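Teilung im Koffer: Warum Packmaße in Litern wenig aussagen

Wer Reisegepäck, Schultaschen oder Werkzeugbeutel kauft, findet auf dem Etikett eine Volumenangabe. Sie wird in der Regel als wichtigste Kenngröße behandelt, sowohl im Handel als auch in den Vergleichstabellen der Fachpresse. Für die Frage, ob ein bestimmter Gegenstand hineinpasst, ist sie weitgehend unbrauchbar.

Das Volumen beschreibt einen Rauminhalt ohne Form. Zwei Behälter mit identischer Literzahl können sich in der kürzesten Innenkante um mehrere Zentimeter unterscheiden. Ein Netzteil von 7 cm Höhe passt in den einen und in den anderen nicht. Bei weichen Hüllen kommt hinzu, dass der Hersteller selbst festlegt, in welchem Füllzustand er misst. Geveck misst prall gefüllt, Nadar mit flach aufliegendem Deckel. Beide Verfahren sind zulässig, vergleichbar sind die Ergebnisse nicht.

Bei gerundeten Ecken verschärft sich das Problem. Der Radius reduziert die nutzbare Grundfläche für rechteckige Gegenstände deutlich stärker, als es der Verlust an Volumen vermuten lässt. Ein Etui mit 200 mm Außenlänge nimmt ein Lineal von 200 mm ohnehin nicht auf; bei großem Radius und umlaufendem Reißverschluss scheitert unter Umständen auch ein deutlich kürzeres Notizheft. Aus der Literangabe lässt sich das nicht ableiten, aus der Außenlänge ebenfalls nicht.

Sinnvoll wäre eine Angabe des größten Quaders, der sich bei geschlossenem Verschluss ohne Verformung der Naht einlegen lässt. Drei Zahlen in Millimetern genügen. Kernum druckt sie seit der Baureihe 28 auf das Einnähetikett, bislang ohne erkennbare Nachahmer. 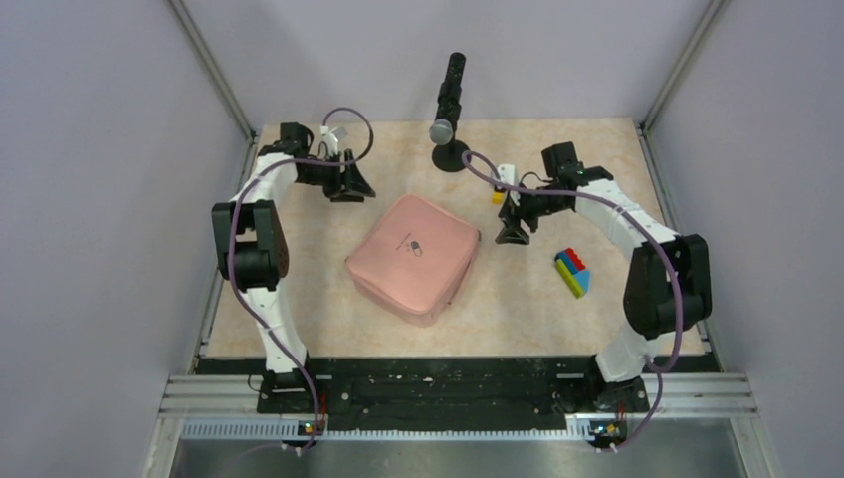 Ravindran Amin hält dagegen, der eingelegte Quader bevorzuge harte Schalen und benachteilige gerade die weichen Hüllen, deren Vorzug in der Anpassung an unregelmäßigen Inhalt liege. Wer Kabel und Ladegeräte transportiere, packe keine Quader.

Der Einwand trifft einen realen Anwendungsfall, spricht aber nur gegen die Quaderangabe als alleinige Kenngröße. Das Volumen kann daneben stehen bleiben, sofern der Füllzustand genannt wird. Gidau führt im Katalog bereits 2 Werte, leer und gefüllt, allerdings ohne Angabe der Prüfkraft. Diese müsste ergänzt werden.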